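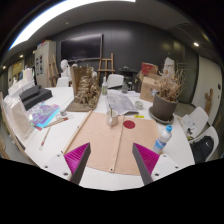
Yesenia Nava asks whether a canvas mat with grommets can stay on the work table all the time, or whether it has to come up after each session. It can stay. Lift it once a week and wipe the table underneath.

Table and Mat FAQ
Hedegaard shared studio, June 2020

What is the mat for?
It protects the white table top from plaster, glue and scratches. Modeling, carving and still life setups that shed material go on the mat. Paper can go directly on the table.

How do I clean the canvas?
Shake it out outdoors, then brush it with a stiff dry brush. Do not machine wash it. Water shrinks the canvas and the grommets pull out of line. Spots of dried glue come off with a plastic scraper.

Can I keep drinks on the table?
Bottles must have a cap. Open cups are allowed for mixing and for holding a spoon or brush. Do not drink from a cup that has held plaster.

Where do dried plants go?
Keep them in a pot with a saucer, away from the edge of the mat. Stems break easily and the fragments stick to fresh glue. Spraying with fixative is done in the yard.

How much weight can the table take?
The limit is 192 pounds, spread evenly. Plaster busts and tall models on a base board count toward it. Move a model by holding the board with both hands, never by the upper part.

What do I do with printed references?
Stack them near the middle of the table. Loose sheets left at closing time go into the paper tray by the door.

Can I store boxes on the table?
Yes, for 2 days. After that they go on the Mullum shelves. Write your name on the side that faces out.

Can I buy the same mat?
Yes. Ask for item 399 at the front desk. Grommets are already set along the edge. Mats cut to a custom size are ordered through Fliston and are not returnable.

Who handles damage to the table top?
Report it to Mikkel Ingvarsson. Do not sand or repaint the surface yourself.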